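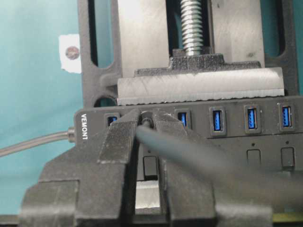
What we asked for, what we got

Quick one before I have to go and pick up the van. Lavanya wants the budget for next year in by Friday and I've been putting it off, so I'm writing it out on the blog first. Works better for me than a spreadsheet. Sorry if it rambles.

For anyone new: Otar is our plug and cable project. Robot puts connector in socket, robot takes connector out of socket, repeat until somebody loses the will to live. USB first as the plugs are cheap and everyone has a drawer full of them. Lavanya Rodrigues holds the purse strings, Ravindran Kaimal does most of the building, I do the ordering and the moaning.

We asked for 1020 quid for small kit this year. Got 630. Not complaining (I am complaining). It did mean choosing, and looking back some of the choosing was daft.

Stuff I'd buy again

The vice. Went back and forth for weeks over a proper fixture, even had a quote from Pavemcombe for a machined one. Lovely drawing. Silly money. A plain metal bench vice with steel jaws holds a hub perfectly well and you can clamp something else in it tomorrow. Jaws get scratched, who cares.

Hub with switches on the front. Only a few pounds more than one without and it saves so much faffing. If you are buying hubs for this sort of work get a black one with blue tongues in the ports, easy to pick out against the housing. Our cameras like it and so do my eyes at five in the afternoon.

Teal background. Cost next to nothing, made more difference than the second lens I spent a month arguing for. Get enough to go right round. We got panels and there's a seam.

Spare cables. However many you think, order double. The end near the plug takes all the punishment, and a tired cable makes you think your gripper is at fault when it isn't. Lost most of a morning to that one.

Stuff I would not buy again

The cheap screw assortment from Trostby. Half of it was sizes we never use and the hex heads round off if you look at them sternly. Ravindran has now got his own little box which he keeps in his coat.

Gripper pads in one size only. My fault. They were on offer. We want the finely ridged ones, tall and short, and I need to put both on the list this time.

Also the label printer. Nobody talk to me about the label printer.

The arm question

This is the big line and the one Lavanya will ask about. Do we build the next one ourselves or buy a finished one?

Case for buying: it turns up, you bolt it down, there's a phone number. Case for building: we know every bit of it, and when a part cracks we print another the same evening. Most of an arm like ours is printed parts anyway, with carbon fibre plate where it wants to be stiff and short bits of aluminium extrusion where it wants to be straight. None of that is expensive. What costs is the servos and the bearings, and then the time, which never goes on the form so it looks free. It isn't. Ravindran's evenings are not free.

I priced it two ways. Thampi do a finished arm with 2 years' cover and it's a good arm, I've had a go on one, but it would eat the whole pot and then some, with nothing left for cables or a spare servo. Building means ordering in bits over the year, which suits a budget that arrives in dribs and drabs.

So my vote is build again. Only with the parts list done BEFORE the ordering this time, and the spares on the same order as the parts. Last year we paid postage 4 times on what should have been one box.

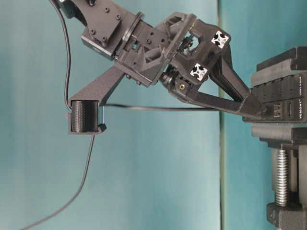 List for Friday, first go

Servos, plus one spare. The spare is not optional, please don't cross it out.

Carbon fibre plate. Ask if they'll cut to size, my lungs would prefer it.

Extrusion, short lengths. Check the offcuts bin first.

Brass threaded inserts, a big bag. They go in everything now and I'm never going back to screwing straight into plastic.

Black filament. Yes more.

Cable clips and some sleeving. Loose cables on a moving arm, you know how that ends. Pennies.

Gripper pads, BOTH sizes.

USB cables, see above re doubling.

Second vice, same as the first, so we can set up one job while the other runs.

No prices against any of it yet, will do that tonight once I've rung round. Lead times too, servos were dreadful in October and I want the order in well ahead of that. If anyone has a supplier for small bearings who actualy answers emails, comments are open.

Right, van.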